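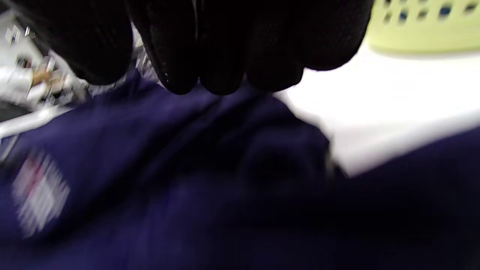 **Hand demonstration** is a way of teaching a robot a task by having a person carry it out while the motions and camera views are recorded. The recordings, called demonstrations or episodes, are then used to train a control program that tries to produce similar motions by itself. The term covers work done with tools held in the operator's hands as well as work done by remote control, in which the operator moves a robot from a distance. It is a branch of *learning from demonstration*, also known as imitation learning.

The approach is used mainly for tasks that are hard to write out as fixed steps. Handling clothing is a common case. A shirt has no single shape, and two people asked to pick it up will rarely take hold of it at the same point.

## Methods

Three arrangements are in general use.

**Kinesthetic teaching.** The operator takes hold of the robot arm and pushes it through the motion. Joint positions are stored directly. The method needs little extra equipment, but the operator's body often blocks the cameras, and moving two arms at once is tiring.

**Teleoperation.** The operator moves a control device and the robot follows. The device may be a smaller copy of the arm, a joystick, or a pair of tracked controllers of the kind sold for virtual reality. The robot is present during recording, so the stored motions are ones it is able to make. Delay between the hand and the arm is the most frequent complaint from operators.

**Robot-free recording.** The operator performs the task with handheld tools that carry cameras or tracking devices, and no arm is needed at the table. The recorded path of each tool is later converted into arm motion. Some paths turn out to be beyond the reach or speed of the arm and have to be dropped.

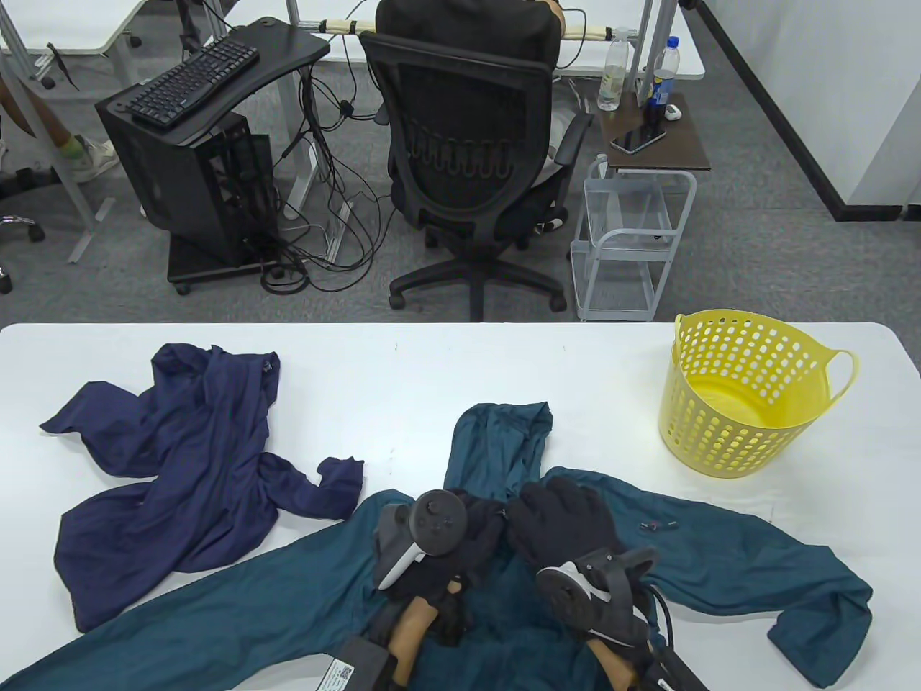 *Tracked controllers attached to wooden handles, with two garments and a laundry basket on the table.*

## Equipment

A basic station consists of a table, the objects for the task, one or more cameras, the controllers or tools, and a computer for storage. Plain table surfaces are often preferred for early recordings, as they make the outline of an object easier to separate from what lies under it. Later recordings may use patterned covers and different lighting so that the trained program does not depend on one background.

Controllers are tracked by cameras, by built-in motion sensors, or by both. Where a controller is fixed to a handle, its position relative to the working end must be measured and entered as an offset. A loose mount makes this offset wrong and can spoil every episode recorded after it slipped. Many groups repeat the measurement at the start of each session.

Gloves are worn in some setups. A dark knit glove hides skin tone and jewelry and gives the hand a more uniform look from one operator to the next. Thick gloves reduce the sense of touch, and operators who handle thin cloth may need extra practice in them.

## Recording procedure

An episode begins with the objects in a starting state and ends when the goal has been reached or the operator gives up. The operator marks both points, usually with a button or a foot switch. Between episodes the objects are reset by hand. Resetting can take longer than the task.

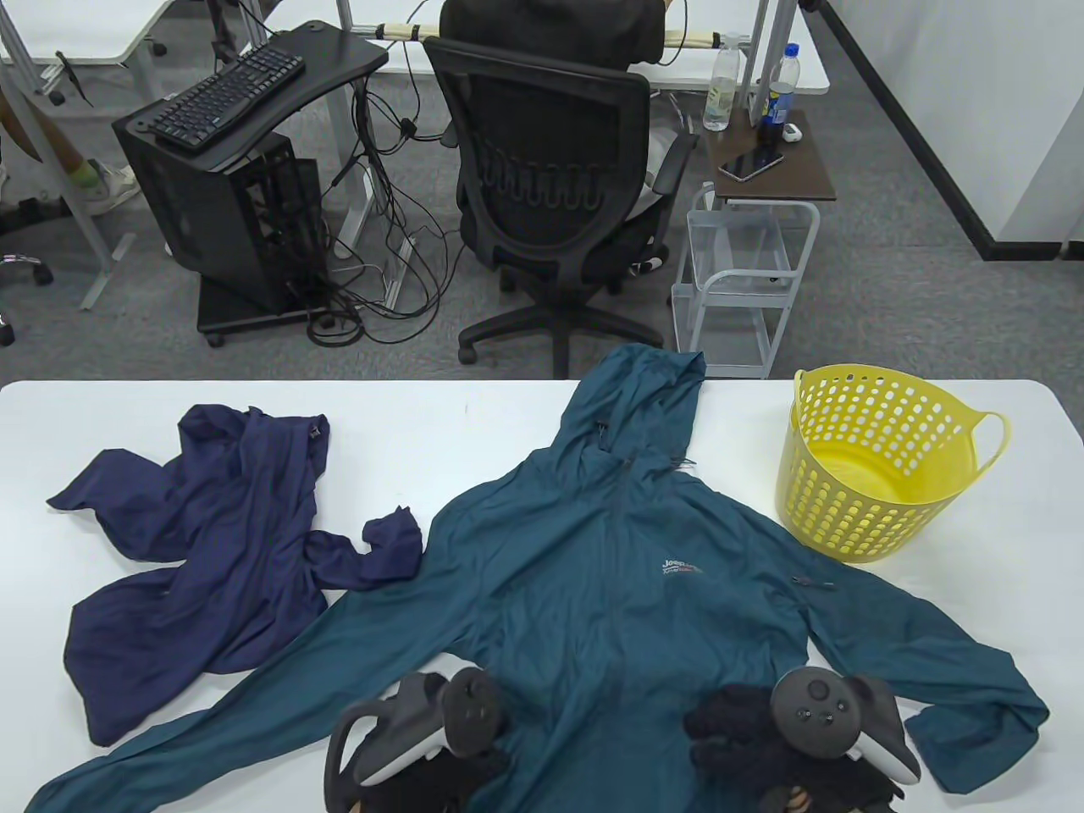 Starting states are varied on purpose. If every garment begins flat and square to the table, the trained program tends to fail when it is given a heap. A session plan will therefore call for different mixes, and a single table can hold more than one kind of problem. A hooded jacket may be spread out with its front up and its sleeves reaching toward the near corners, while a second jacket lies crumpled beside it and partly over one sleeve. The program must then cope with the overlap, and with parts such as zippers and toggle cords that do not bend like the cloth around them. An empty basket on the same table gives a clear goal for tasks that end with the garment being put away.

Operators are commonly told to work at an even speed and to avoid long pauses. Pauses are a problem in training, where a program may learn to stop at the same place and never move on. Small errors followed by a correction are usually kept. Dropping the garment and picking it up again, for example, shows the program a way back from a poor grasp.

## Camera placement

Most stations combine a wide view from the operator's or robot's head with a close view from each hand. The wide view shows the layout of the table. The close view shows the grasp, but is easily blocked by fingers or cloth and is prone to motion blur.

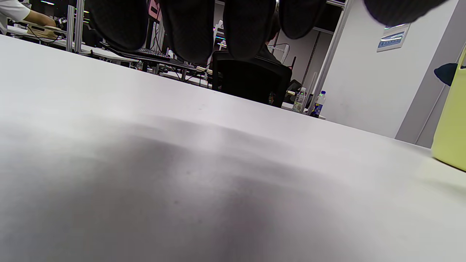 *View from a camera on a handheld gripper, with gloved fingers across the top and the room beyond the table.*

The room behind the table also enters the recording. Desks, screens and people may appear in the background, and they change from one episode to the next. Some groups crop or mask the images, and others leave the background as it is.

## History of the Forkcombe protocol

The Forkcombe protocol is a set of written rules for recording garment tasks. It was drafted in Lirnville by Hannelore Imhof and Selma Spahić, and its first version covered 4 tasks: unfolding, flattening, folding and placing in a basket. Ursina Riedl later added a section on checking episodes, under which each task needs more than 50 accepted episodes before training starts. Work at Trundanitz led by Ingeborg Strebel extended the rules to teleoperated pairs of arms.

Revisions are issued each February. The current text is maintained by Selina Lanz.

## See also

- Imitation learning
- Motion capture
- Teleoperation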